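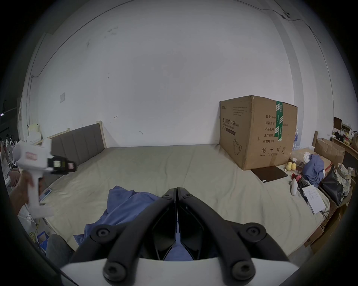
The October house meeting opened at 9 with everyone at the kitchen table and the good coffee already poured. First up was the back bedroom at Prendergast, which we want ready for guests before the holidays. Kenneth Umali took these notes. There was real excitement about this one! The bed is the best thing in the room, a great big one with a light wood and gray upholstered headboard, and once the blue fabric is off the mattress and the big cardboard box has gone somewhere else, a guest could have it all to stretch out on. Everybody liked the idea of keeping the room simple and putting our money into good bedding.

**Notes from last time.** Read and approved with one fix. The hall closet shelf was put up by Precious Lumanlan, and Kenneth got the credit by mistake. Kenneth says he would have been proud of it.

**1. Bedding**

We talked longer about bedding than anything else, and it was a great conversation. The beige cover stays. It goes nicely with the headboard and hides less than white does, in a good way, so you can tell when it wants a wash. Precious has ordered two sets of cotton sheets from Grisska (order 2983) and they should come by the end of the month. If they feel as nice as the sample we passed around the table, we'll get a third set for the front room too.

Pillows: agreed on new ones. Kenneth asked for firm, Precious asked for soft, so we're buying a pair of each and letting the guests fight it out.

**2. Folding and sorting**
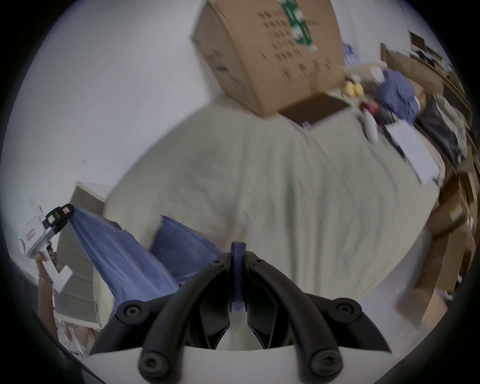

*Blue cloth up off the bed, tall carton behind.*

Large pieces get folded lengthwise first, then in half, then in half again, with the fold facing out on the shelf. It makes such a difference to the look of the closet! Shirts go on hangers and don't get folded at all. Anything with a stain goes straight to the wash basket by the bathroom door, even if you think you can live with it.

Crumpled paper and packing scraps go in the recycling the same day. We're all a little guilty here (Kenneth raised his hand first), and we agreed to do a ten-minute floor sweep every time someone works in the room.

There was a short side discussion on whether the blue pieces should be kept together as a set. Yes, on the middle shelf.

**3. Boxes**

Good sturdy cartons are worth hanging on to, and Grusora House goes through plenty of them at moving time. The question was which ones earn their space. We settled on these rules:

- Flatten anything that isn't holding something.
- Write what's inside on the short side in thick marker, even when the box already has printing all over it.
- Old printing gets a single line through it so no one goes by the wrong label. The big one by the bed says N95 on the front, plus a quantity of 2400, and a new label will save a lot of opening and closing.
- Nothing stays on a bed overnight.
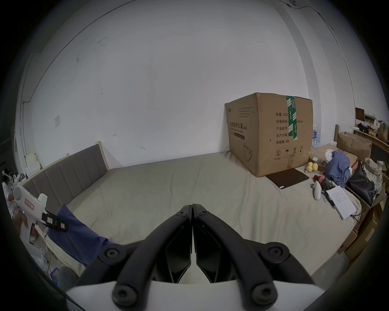
Precious wondered if the rules were too strict for people who are halfway through packing, and said she'd much rather see a half-full box left open with a note on it than one taped shut in a hurry and forgotten until spring. She also asked for the tape and the marker to live together in one drawer. Everyone was for it. We added a line to the rules: an open box with a name and a note can stay up to 3 nights on the floor, against the wall.

Kenneth will check the garage for space. He thinks there's room for around 22 flat cartons behind the bikes, and is very keen to build a rack for them out of the leftover pine.

**4. Walls and touch-ups**

The white walls are in good shape overall. There are a few small dark marks on the one behind the bed, and we'll try a damp sponge before anybody gets out a paint can. Precious has half a can of the right white in the basement. She'll stir it and see if it's still good.

The old Midideck side table was offered for the room and accepted with thanks. It needs one knob.
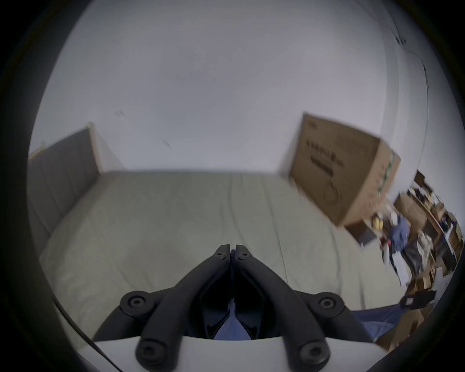 ## To do before the next meeting

- Precious: sheets, paint can, knob for the Midideck
- Kenneth: garage space, rack sketch, pillows
- Both: move the big carton, sponge the wall, fold the blue pieces
- Whoever is up first: put the marker in the tape drawer

Next meeting is in the back bedroom itself if the sheets have come, so we can make up the bed together and try it out. Precious is bringing banana bread. Closed at 10:15.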